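Keeping a Two-Arm Cell Running: Project Report

Mio Matsuda, with Mandla Swanepoel as lab partner

My job this term was the Istgate cell. I didn't write the policy code or pick the task (that was Mandla, and you should read his report too!). I got the arms, the cables, the grippers and the table, and I had to keep all of it in good enough shape that he could run his dish rack task whenever he wanted. I figured this would be mostly wiping things down. It was mostly cables.

The cell is two arms on one table, with three walls to keep the background plain, and the task is plates and a wire rack. 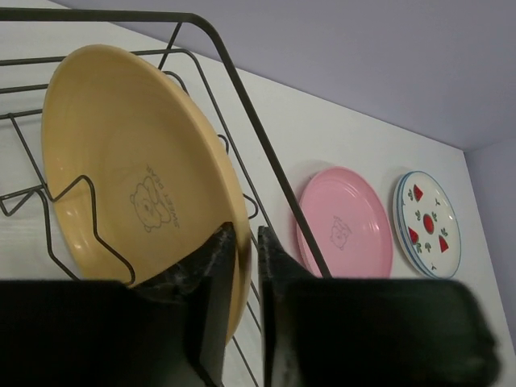
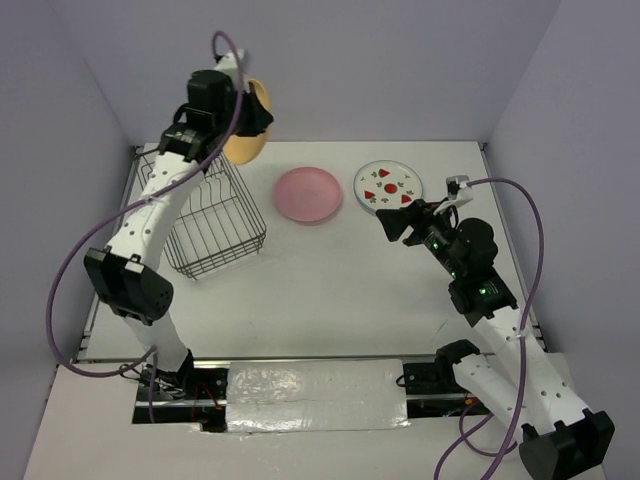
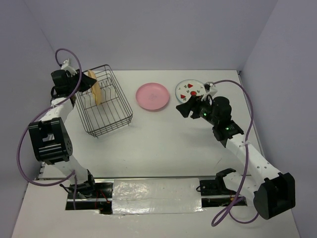
The first thing I did in March was go through the log the last group left behind. They had 1628 runs written down, and the notes column was blank for nearly all of them, which made me pretty grumpy for an afternoon. What I could pull out was that the left arm had more stops than the right one, and that they mostly happened when it was reaching far over the rack. So I started there.

I moved the left arm through its whole reach by hand with the power off and watched the cable the entire time. At the far end the loop pulled tight against the wrist, and the plug took the load. Not great! I undid the tie on the upper segment, fed more cable up toward the wrist, and put a new tie on, snug but loose enough that I could still turn it with a finger. Then I did the same sweep again, maybe ten times, because I didn't trust myself. On the right arm I left the loop alone. It's long and kind of ugly, but it never went tight in any pose I tried.

Next was zeroing. Our lab uses a little alignment tool called Grila, and it wants each joint held against its mark while you press enter. The shoulder and elbow are easy. The wrist is annoying, because it sags while you reach for the keyboard, so get somebody else to press the key. Mandla and I got through both arms in one evening once we quit trying to do it solo. I saved the old offsets before writing the new ones, and I'm glad I did, since I typed one joint wrong and the arm parked itself leaning sideways.

Then the gripper pads. Plates are slick and thin at the rim, so the pads matter a lot more than I expected going in. I cleaned them with alcohol wipes at the start of each session and again whenever a plate slid. I also tried a softer pad material that Mandla had left over from his Venter project. It gripped great for a day and then started peeling at one corner, so I went back to the stock ones. The bits of glue took me forever to get off.

The mounting screws I checked every morning with a hex key. Only one ever moved, on the left base, a quarter turn. I put a paint mark across the head of each screw so you can tell at a glance now. Please keep the paint marks going if you inherit this cell!

The wiring channel is where I ran out of time. I wanted to make a proper cover for the slot, with cutouts for both bases, and I got as far as a cardboard template. It's in the drawer labeled Jirnness, under the spare ties. It fits fine on the left and needs a notch on the right for the bracket.

As for results, we logged 640 runs after the cable and zeroing work, and the stops on the left arm's long reach went away. We did still get dropped plates, and a few where the rack got nudged and everything after that was off. Mandla thinks we should fix the rack to the table. I think we should tape its outline first and see how much it wanders, and we haven't settled it.

If you're taking over, do the cable sweep first, before you even boot anything. Write something in the notes column, even just "fine." And order more ties, because I left you four.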